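Workshop notebook, February, Wednesday
Patrol car rear warning lights, Ulness bench

Picked up where we left the amber/blue question. Unit 2918 is back in the bay with the Van Dijk bar on the roof and the Tomora strip in the back window. Flostdale wants one setup for every highway car by the end of the month, so the shoulder-stop pattern has to be settled first.

Ran the bar at full power for an hour with the engine idling. Voltage at the bar held. Voltage at the window strip dropped when the heater fan went to high, and the strip went noticeably dimmer. Moved its feed to the other side of the fuse block and the drop went away. Wiring sheet still shows the old position. Needs correcting before anyone copies it to the next car.

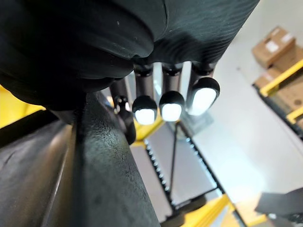 Black fingers, white lit tips.

Night pattern next. At full power the blue washes out the officer standing at the driver's door. From the far end of the lot you see the lights and no person. With the dim setting on and the flash slowed, the vest shows up. I prefer slow and dim once the car is parked, and full power only while it is moving or pulling over. The park switch can do this by itself. The Van Dijk box has a spare input for it, terminal 4, and the manual says it wants ground, not 12 volts. I had it wrong the first time and spent a while looking for a bad relay.

Log counter on the box read 1194 at the end of the run. Write it down again tomorrow before powering up. I think it adds one at every restart, and the manual doesn't say. 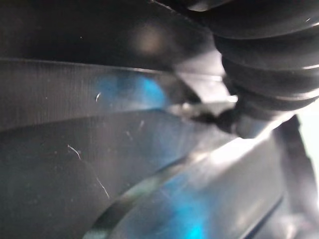 Water in the trunk hinge harness is still the most common fault on the older cars. The loom bends every time the lid opens and the flat tape splits at the bend. Tape again is no good. I want a molded boot, with folds that get smaller toward one end like a black ribbed rubber bellows, so that the narrow end can grip the loom and the wide end can sit over the hole in the body. Measured the hole on 2918 but not on the newer body style. Check both before ordering. Grease on the inside of the narrow end or it will never slide on.

Window strip bracket: drilled new holes, old ones were too close to the defroster line. Rubber washers under the screws. No rattle with the engine running. Not driven yet. 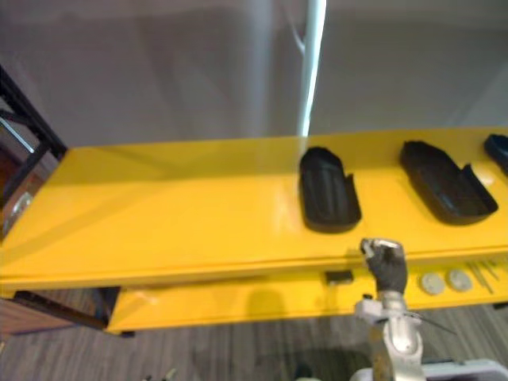

Flostdale night shift wrote back that slow and dim is fine on a straight road, but on the curve past the Ulness exit they want full power kept on, with drivers coming up on them late there. They asked for a button to override the park switch. Reasonable. There is room for one next to the spotlight control, and it should drop out by itself when the car goes back into drive.

Left to do:
Correct the wiring sheet
Override button, 2 wires, fused separately
Measure the trunk hole on the newer body
Repeat the lot test in rain
Ask Tomora if the strip has a dim input of its own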